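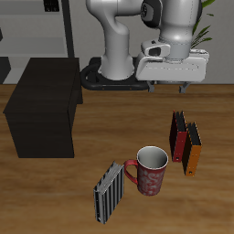
Claston shared workshop, open evening, 2021-07-22

Quick write-up before I forget it all. Drove out after work, got there late, parking was a mess. The workshop is the back half of an old feed store on the Musley road. Door propped open, fans going, smell of cut pine and burnt coffee. Sign-in sheet, sticker on the shirt, off you go.

I went for one thing, the Jorudum build. It's the group's desk-tidying arm, been reading their posts since last October. Idea is simple enough: an arm bolted at the back of a desk, puts your stuff away at the end of the day. Mugs, binders, whatever you left out. They run it in simulation first and only then on the bench in the workshop. Most of what I saw was the sim side, on a big monitor with a bunch of us crowded round it.

The sim desk is nicer than mine. Wood top, dark cabinet on the left, even a plant in the corner. Red mug with a white pattern, and binders standing up on the table -- a striped one, a red and black, an orange and black. Two of them are right up against each other, which I figured was going to be trouble, and yes, that's the case they talk about most. Two thin upright things leaning close, gripper has to get a finger down between them. Or give up and take both. They've argued about it for months.

The numbers they had on a whiteboard: 2,068 runs in sim so far on this layout. Mug alone gets put away 93 times out of 100, which got a nod from the crowd. Binders a lot worse, and they wouldn't put a number up for the close pair. Fair enough.

Things I scribbled down:

Gripper fingers are short. Somebody asked why not longer ones. Answer was that long ones flexed too much when they printed them, and the tips wandered. They have a box of dead ones under the bench, you could pick them up and bend them. Very bendy.

Mug handle direction matters more than I expected. Handle pointing at a binder means less room on that side, so the planner comes in from somewhere else. It took a good few seconds to decide. One of the kids there got bored and left for the laser cutter.

Binders fall over. In sim they fall over nicely and you hit reset. On the bench they fall over and take the mug with them. They are on mug number 3.

The wood top in sim was first set too slippery. Things slid off like it was ice. Took them a weekend to spot it was one number in one file. I've lost weekends to less.

Then over to the real bench. Not much moving that night, a power supply had quit in the afternoon and the replacement from Prins was the wrong voltage. So we got the talk with the covers off. Wiring is tidier than I'd expected for a group build, labels on both ends of evrything. The mounting plate is on its second version, first one was drilled from a drawing that had been printed at the wrong scale. Base clamps straight to the tabletop, four big bolts, and they said to put a steel plate on the underside or the wood crushes. Writing that down for my own one.

Asked about cost. Vague answer. Mostly secondhand, a lot of swapping, one generous employer clearing out a storeroom. The sim runs on a gaming PC one of them brought from home, and it goes back home with him each night, so no overnight runs. That explains the pace I guess.

Asked about sharing the files too. Desk layout yes, they'll put it up once it's cleaned up. Planner code not yet.

Rest of the place, fast: wood shop good, bandsaw new, two lathes but only one working. Sewing corner busier than anything else. Soldering bench needs better light. Coffee bad, cookies good -- get there before eight or they're gone. Monthly membership is on the sheet by the door, I forgot to take one.

Would I go back, yes. Want to see the arm do the two binders for real, even if it drops them. Next open evening is in October, same hours, park on the Musley side becuase the front lot fills up. Bring ear plugs if the planer's running.

Steel plate. Label both ends. Check print scale before drilling.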